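Cahier d'atelier – cellule de simulation Mulance
Lundi 9 août

Objet : application de la règle interne sur les poses de départ et la distance minimale avant fermeture de la pince. Révision de juin, celle que Maarja Kuusk a relue. La version précédente ne distinguait pas la pose de repos de la pose d'approche, d'où les désaccords avec Corrigan sur ce qu'il faut consigner.

Rappel de la règle telle qu'elle est appliquée ici :
Tout épisode commence doigts ouverts, sans contact, sans consigne de force. La pose est enregistrée avant le premier mouvement. Si un doigt recoupe un élément fixe du décor (mur, cadre, plan), l'épisode est rejeté, même si le moteur physique ne signale rien. Le contrôle visuel par la caméra de pince reste obligatoire, en plus du journal de collisions.

Contrôle doigts ouverts, pince tournée vers le mur carrelé et le tableau : rien de saisi, les deux doigts parallèles, l'écartement se lit bien sur le carrelage. Pose acceptée.

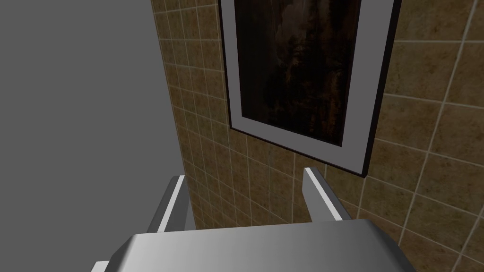 Approche et seuils

Lot du jour : 1597 épisodes générés sur la scène Mullmont, 337 rejetés par le filtre automatique. Relecture manuelle des rejets en cours. Trois épisodes ont été rejetés à tort : contact déclaré entre la paume et un mur alors que la distance calculée dépassait le seuil. Cause probable : enveloppe de collision trop large sur la paume. À reprendre avec le modèle Tulley avant de toucher au seuil lui-même.

Vitesse d'approche limitée à 300 mm/s hors zone d'objets. Dans la zone, la règle dit « vitesse réduite » sans donner de valeur. Ce n'est pas vérifiable en l'état. Je demande une valeur écrite – pas une convention orale entre postes.

Autre point : le texte parle de « l'objet cible » au singulier et suppose qu'il est isolé. Sur nos scènes, ce cas est minoritaire.

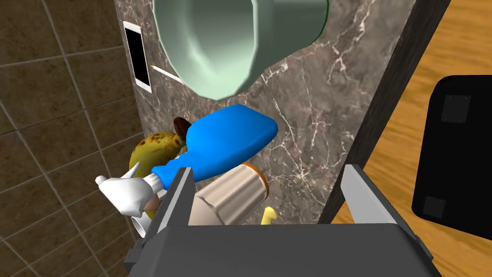 La règle sur les objets voisins demande une désignation explicite de la cible avant toute fermeture, avec la liste des objets dont le contact est toléré. Une étiquette de catégorie ne suffit pas. Ici, le récipient beige à bord orange se présente entre les doigts et recouvre en partie le bas de la bouteille bleue, avec la banane derrière : une consigne « saisir la bouteille » sans ordre de dégagement n'est pas recevable. Il faut soit déplacer d'abord le récipient, soit choisir une prise par le côté opposé au goulot, et le noter dans la fiche. Même exigence pour les objets partiellement masqués par le corps de la pince, comme la petite tasse blanche en bas à gauche. Ils doivent figurer dans la liste des voisins, avec leur pose prise dans l'état du simulateur et non estimée à l'image.

À faire :
– réduire l'enveloppe de collision de la paume, relancer les trois épisodes
– proposer une valeur pour la vitesse réduite
– ajouter à la fiche un champ « voisins tolérés », vide interdit (écrire « aucun »)
– envoyer à Maarja la formulation corrigée du paragraphe sur la cible

Seuil de distance inchangé jusqu'à la fin de la relecture des rejets.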